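Moving a Chair With Two Arms: Notes for New Members

Posted 25 June 2021 by Melur Tarigan
Filed under: Tutorials, Mobile base, Student projects

These are the working notes for the chair task in the Nolel student robotics club. If you joined this term, read them before you book time on the robot. They assume you have finished the safety session and can already drive both arms by teleoperation without help. If you have only used one arm so far, do the box lifting exercise first and come back.

The task is simple to state. A chair stands away from a desk. The robot has to take hold of it from both sides, push it to the desk, let go and back off. We use it as the first two-arm exercise because the chair is light and nothing breaks if you get it wrong. It is also the opening task at the Jirkholm student meet, so the practice counts twice.

What you need

The robot, charged, with both arms homed
A chair with a padded back
A desk with clear floor in front of it
Masking tape for marking start positions
A second person on the stop button
The club log, open on the laptop

Set up the floor

Tape a cross where the chair will start. Tape a second mark where you want it to end up. Keep the distance short for the first few tries. You will be tempted to start across the room, but a long push hides the mistakes you make in the grip, and the grip is what you are learning.

Move cables out of the path of the base. Check behind you too, as you will be backing up at the end.

Turn the chair to face the way it will travel. A chair that starts at an angle can be done, but leave that for your second booking.

Approach

1. Drive the base up slowly until the chair is centered between the arms. Use the head camera for this and ignore the wrist cameras for now.

2. Stop when the chair back is within easy reach of both arms with the elbows still bent. If you have to straighten the arms to touch it, you are too far away and will have no room to correct.

3. Set the arm speed to the low setting. On our controller this is the second preset. The first one is for homing only.

4. Lower both wrists until the grippers are level with the upper part of the backrest. They do not have to match exactly. A small difference in height is fine as long as both fingers meet the padding.

Close in from both sides

5. Bring the left arm in first and stop just short of contact. Then bring in the right arm and stop at the same point. New drivers tend to finish one side completely before starting the other, and the chair rolls or turns away from them.

6. Close the last gap with both arms together. Watch the top edge of the chair. If it moves sideways, one arm is early. Back that arm off and try again.

7. Press until the effort reading on each arm settles. Write both numbers in the log. If one side reads much higher than the other, the base is off center and you should fix the base, not the arms.

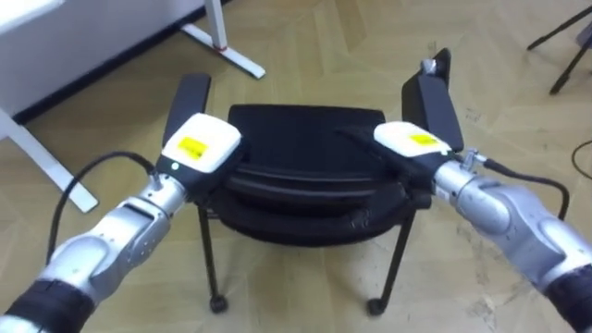

Precious Adams wrote under the first version of these notes that she would check the casters before step 5, every time. Her point was that a caster left pointing sideways makes the chair swing as soon as you push, and you end up blaming your grip for it. She rolls the chair forward a short way by hand and puts it on the tape again from behind so that the wheels trail properly.

I have added that to the setup checklist in the log. Please do it for chairs with wheels. For the plain four-legged chairs it makes no difference, but those drag, and you will need a firmer hold.

Push and release

8. Lock both arms in position. Drive the base forward in a straight line. Do not steer with the arms.

9. Stop short of the end mark and look at the gap to the desk. Cover the last bit in small steps.

10. Open outward with both arms at once, wait for the chair to stop moving, then raise the wrists clear of the backrest. Back the base away last. If you back up while a finger is still touching the padding, the chair comes with you.

Common problems

Chair turns during the push. One arm is higher or pressing harder than the other. Go back to step 6.

Fingers slide up the backrest. You are holding too close to the top. Lower both wrists a little and repeat.

Arm stops with an effort fault. You pressed too hard. Clear the fault, open both arms by hand control and home them before starting over. Do not just clear the fault and carry on.

Recording your runs

Last term we logged 17 runs with the full sequence, and 16 of them ended with the chair on the mark. The other one was an effort fault on the right arm. Log failed runs as well as good ones. We want to train on this data after the Jirkholm meet, and the target is 400 runs across all drivers.

Name each file with your initials and the run number. Runs without log entries get deleted when the disk fills up.

When you can do the short push five times in a row, ask me to sign you off, and you can book the Skála room for the longer course.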